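3.2 Service binding and developer effort

Putevow exposes each backing service to an application through a broker. The developer asks for an instance, receives a set of credentials, and binds them to the application with one command. In our first version, the broker kept the credentials in its own store, and every restart of the platform made them invalid. 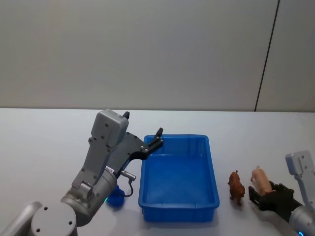

The second version moves the credentials to Grosex, a small registry that runs beside the broker. An application now reads its binding at start-up and again when the registry sends a change notice. We took care that the client library does not depend on the type of application. The same binding call serves a web form and a nightly batch job, and only the service plan is different.

We tested both versions on the Enden cluster in July, with 4 nodes and 200 applications.
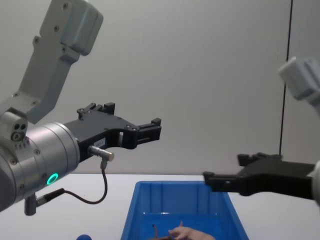

Figure 2. Grey robot arm with a black two-finger gripper, open.

The log contains 371 binding requests. With the first version, many of them had to be repeated by hand after a restart. With Grosex we repeated 2, and both came from an old client library.

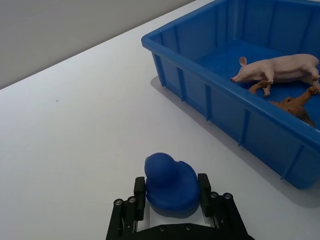
Figure 3. Blue plastic bin with ribbed walls on a white tabletop.

The Rønning plug-in was not included in this test, as it does not yet support change notices.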